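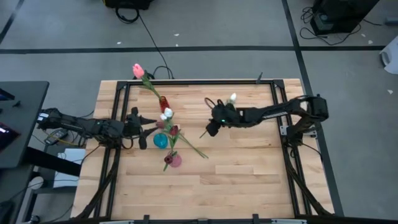 Writing House Rules for a Two-Arm Bench
Final report, Stotik student project
Isauro Camacho, Prorerbridge College

What I set out to do

The Stotik bench has two robot arms facing each other over a wooden table, and by February a lot of different students were running it. Everyone had picked up habits from whoever trained them. Some habits were great! Some clashed, and you only found out when you took over a session halfway through. My project was to turn those habits into one written set of rules that a new operator could read in a single sitting and use the same afternoon.

I started with the run log, which had 321 entries at the time, and read every comment people had typed next to a run. Then I sat in on sessions, including a very long Saturday, and wrote down every time an operator stopped to ask "are we allowed to do this?" That question turned out to be my best source. My first draft was almost 2,000 words and much too long, so I cut it hard and tested the short version on three classmates who had never touched the arms.

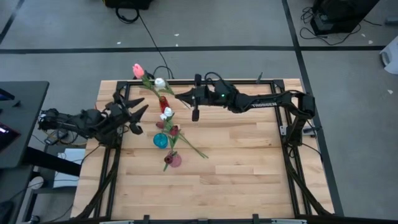

The rules as they stand now

1. Say "arms live" out loud before enabling and wait for an answer from everyone in the area.
2. Know where the stop button is and who is closest to it. That person does no other job.
3. Hands stay outside the rails while either arm is enabled, even to fix a tulip that has rolled the wrong way.
4. Check the cable loops at both wrists through the full reach before the first run.
5. Only one arm enters the middle of the table at a time unless the task sheet says otherwise.
6. Write down any contact with glass, including the gentle ones.
7. A second operator reads the task sheet aloud before a new task starts.

Rule 5 caused the most arguing, and I loved it. The task is flower arranging, so sooner or later both grippers want to be in the same spot. We settled on letting the task sheet decide - it keeps the choice out of the operator's hands in the middle of a run.
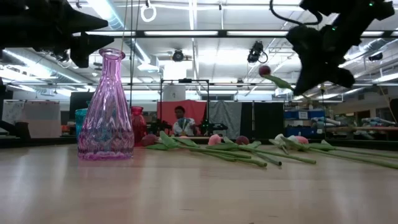
Clearance was the rule I had missed completely. My draft talked about people and cables and had nothing on how close a waiting arm may park to something breakable. Look at the left gripper: its lower fingertip ends just above the lip of the big pink-purple vase, while the other arm has a dark red flower up in the air. So rule 8 now says that an arm with no job to do parks clear of all glass, and that the operator checks this from the side as well as from above. A top view hides height so well that I had read right past it.

What I would do next

Steritz Hall has a second bench with different grippers, and I want to see which rules carry over. I suspect rule 4 will need its own version for each arm type. I would also like to add a short form for rule 6, with a box for which vessel was touched and which arm did it. The comments in the log are fun to read but very hard to sort.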